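Organizar cajón metálico grande con separador: ¿cómo lo hacéis?

Foro Orden en casa > Trasteros, cajones y contenedores

rizosypelusas escribió el 21/12/2024:
¡Hola a todos! Llevo tiempo leyéndoos y por fin me animo a abrir hilo, que tengo un lío montado con un cajón de chapa y necesito ideas.

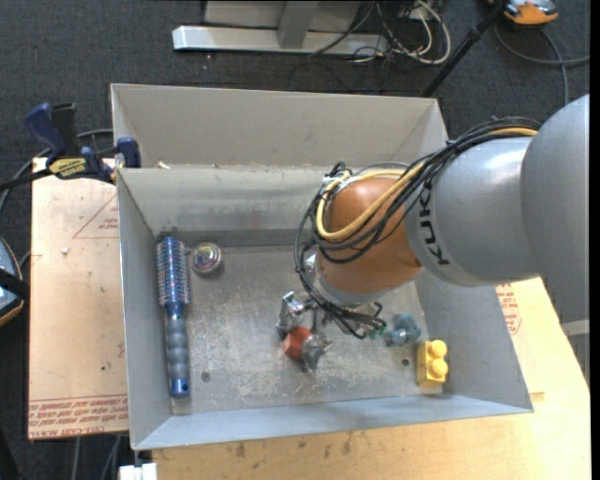 A ver, os cuento. Quiero usar uno grande, abierto, de los de chapa gris clarita, con una pared en medio que lo parte en dos: atrás un hueco más pequeño y delante el grande. En casa somos de dejarlo todo por ahí y he pensado que, si va todo a parar al mismo sitio, por lo menos sé dónde buscar. El problema es que en el lado grande acaban conviviendo cepillos del pelo, juguetes pequeños, cositas redondas que no sé ni clasificar... y bailan por todo el fondo. El suelo además es metal pelado y está lleno de arañazos y manchas oscuras.

Mis dudas:
¿Ponéis algo en el fondo o lo dejáis tal cual?
¿Los cepillos los metéis con lo demás o aparte? Tengo debilidad por los redondos (el azul de la foto me encanta, con esas púas claras) y me da rabia que se me llenen de pelusa.
¿Y el compartimento de atrás para qué lo usaríais?

¡Gracias de antemano!

---

chapaypintura:
Bienvenida. Yo tengo uno parecido en el garaje, heredado de un taller, y lo primero que te digo es que los arañazos los dejes en paz. Es metal de trabajo, se raya y ya está. Las manchas oscuras sí las repasaría con agua templada y jabón neutro, bien secado después, y si no salen, pues no salen. No te pongas a lijar, que luego hay que proteger la chapa y te metes en un jardín.

Para el fondo, una lámina de goma antideslizante de las que venden por metros. Se corta con tijera y listo.

---

mama_de_cuatro:
Uy, yo la goma la puse y la quité a las dos semanas. Se queda pegada toda la porquería: migas, pelos, purpurina, de todo. Con el metal a la vista pasas un trapo y fuera. Que haga ruido cuando tiras las cosas dentro, sí, pero en mi casa ruido hay con goma y sin goma, jajaja.

Y los cepillos, por favor, APARTE. No mezcléis las cosas del pelo con los juguetes.

---

rizosypelusas:
Pues ya tengo dos opiniones contrarias, empezamos bien, jajaja. Lo de la purpurina me ha convencido un poco, la verdad. @chapaypintura, ¿la tuya se puede lavar o es de usar y tirar?

---

chapaypintura:
Se lava perfectamente, la mía tiene años. La sacas, la sacudes en el patio y un manguerazo. Lo que pasa es que hay que sacarla, claro, y si tienes el cajón lleno hasta arriba da pereza. Yo ahí tengo herramienta, no purpurina, también te digo.

---

todoensusitio:
Yo discrepo con los dos. Ni goma ni metal pelado: cubetas. En un hueco tan grande las cosas pequeñas se pierden, le pongas lo que le pongas debajo. Compré unas apilables de Gostetti, las bajitas, pagué 15 euros por el juego y me caben justas. Una para el pelo, otra para los muñequitos y otra para lo que llamo "ya veremos". La de ya veremos la vacío en febrero, cuando hago limpieza general.

Las medí mal la primera vez y tuve que devolverlas, así que mide por dentro y no por fuera, que el borde de la chapa engaña.

---

mama_de_cuatro:
¿Y tus hijos respetan las cubetas? Pregunto en serio. Los míos las usan de barco.

---

todoensusitio:
No tengo hijos, tengo un marido. Las respeta regular.

---

luna_nordica:
Me meto por el tema de los cepillos, que soy muy pesada con esto. A los redondos les sacas primero el pelo con un peine de cola, pasada a lo largo, entre fila y fila de púas. Luego un barreño con agua tibia y un chorrito de champú (yo uso el de Kaline, pero vale cualquiera suave) y los froto con un cepillo de dientes viejo. ¡No los dejéis en remojo! Muchos mangos tienen un agujerito en el extremo y por ahí entra agua y luego no hay manera de que salga. Yo los seco siempre con las púas hacia abajo encima de una toalla, toda la noche.

Y guardados tumbados contra una pared del cajón van bien. Lo malo es ponerles peso encima, que las púas se doblan.

---

rizosypelusas:
@luna_nordica ¡lo del agujerito no lo había pensado! El azul lo tiene, en la tapita del mango. Me apunto lo de las púas hacia abajo, que yo los ponía de pie en un vaso.

---

luna_nordica:
De pie en un vaso tampoco es un drama si están secos, ¿eh? Pero recién lavados no.

---

viejotrasto:
Voy a ser el antipático del hilo. ¿Para qué quiere nadie un cajón de chapa en casa para cepillos y juguetes? Pesa una barbaridad, los bordes pueden cortar y si lo arrastras te cargas el parqué. Tuve uno en el pasillo y me costó 98 euros que me arreglaran el rayón. Una caja de tela y a correr.

---

chapaypintura:
Hombre, los bordes se protegen con perfil de goma en U, que se mete a presión. Y debajo cuatro fieltros gordos. Una caja de tela te dura lo que te dura.

---

viejotrasto:
La mía, de Plestbridge, lleva aguantando desde que me mudé. Y si se mancha, a la lavadora.

---

mama_de_cuatro:
En lo de los bordes tiene razón viejotrasto, sobre todo con peques que meten medio cuerpo para buscar algo en el fondo. El perfil de goma lo pondría sí o sí.

---

rizosypelusas:
Vale, perfil apuntado. Lo de la tela ya lo intenté y se me desfondaba. Además me gusta el aspecto de la chapa, qué le vamos a hacer, cada uno tiene sus manías :)

¿Y el hueco de atrás? Que se os ha olvidado con la pelea, jajaja.

---

todoensusitio:
Detrás, lo que uses poco. Como hay que pasar el brazo por encima de la pared divisoria, ahí lo de diario da una pereza tremenda. Yo tengo los disfraces y las pilas de repuesto.

---

mama_de_cuatro:
¡Pilas con niños, no! Yo pondría justo lo contrario, peluches, que se cogen de un tirón.

---

luna_nordica:
Yo pondría el neceser con las cosas del pelo y así quedan separadas de los juguetes sin comprar nada.

---

rizosypelusas:
Ay, pues esa me gusta mucho. Creo que voy a hacer eso, los cepillos atrás, y delante probar con un par de cubetas y el metal limpio, sin goma de momento. Si veo que las cosas siguen bailando, le doy la razón a @chapaypintura y compro la lámina.

---

chapaypintura:
Me la vas a dar. Si al final la compras, la de Geraghty huele bastante al principio, déjala aireando un par de días antes de meterla.

---

rizosypelusas:
¡Anotado! Os cuento cuando tenga puesto el perfil.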